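Print this page | E-mail this page

Getting a musty smell out of a big rug without wrecking it

posted by oltness_mo

Okay, I need some help from people who have been through this. We moved into a ground-floor place in Geltstead in January, and the living room rug has had a smell ever since. It's an old-coat-closet kind of smell, worst first thing in the morning and when the heat kicks on. The rug was rolled up in a storage unit for most of the fall, so I'm guessing that's where it started.

So far I've tried baking soda twice (left it overnight, vacuumed in the morning) and one of those spray fresheners, which I regret, because now it smells like an old coat closet with lavender in it. A cleaning place quoted me 200 dollars for pickup and a wash. I'd pay it if I had to, but I'd love to try something cheaper first.
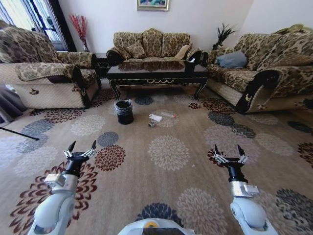
I honestly don't know what it's made of. The tag on the back is long gone and my aunt, who gave it to us, says "wool, probably," but she says that about everything. It's a tan one with big round flowers in blue-gray, cream, brown and a dark red, and I'm scared to death of that red running into the light parts if I get it wet. Is there a way to tell before I ruin it? And does vinegar work or is that just something people say?

The other thing is that moving the furniture is a pain. We've got a full matching set in there plus the coffee table, and I'd like to do this once and be done with it!
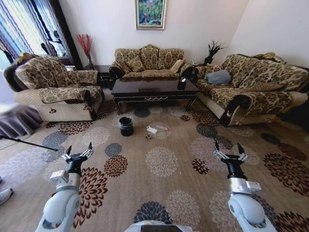 Replies

pumov_gardener

Do the color test before anything else. Take a white cloth, wet it with cool water, and press it on the darkest color somewhere it won't show for a good minute. Don't rub. If you get color on the cloth, stop right there and pay the cleaners. If it stays white, do it again with whatever you plan on using, so if that's vinegar and water, test with vinegar and water.

For the fiber, pull one little tuft from the back edge and burn it over the sink with tweezers. Wool smells like burnt hair and crumbles to ash. Synthetic melts into a hard bead. Be careful, obviously.

Then flip the rug and smell the back. I'd also smell the pad, if you have one! I spent a whole spring fighting a rug and the pad was what stank. A new pad was 38 dollars and I was mad for a week. If the floor underneath feels damp, you've got a different problem and no amount of cleaning the top is going to fix it.

Vinegar does help some. I use one part to four parts water in a spray bottle, very light mist, windows open, fan on it for around 6 hours. You want it barely damp. It'll smell like a salad until it dries.

nightshift_awad

just hang it outside. sun kills everything. did mine over a fence and it was fine

crumbs_and_all

I'd be careful with the fence idea. A heavy rug folded over a rail can get a crease that never comes out, and strong sun all day will fade it. A dry, breezy day in the shade is better, flat or over something wide, and turn it over halfway through.

Also, please don't put more baking soda down. The fine powder works its way to the bottom and a regular vacuum doesn't get it all. Vacuum the back first with the rug face down, then pick it up and sweep what fell out. You'll be amazed and a bit grossed out.

Last updated: January

We use cookies to remember your sign-in. By staying on this site you agree to our cookie policy.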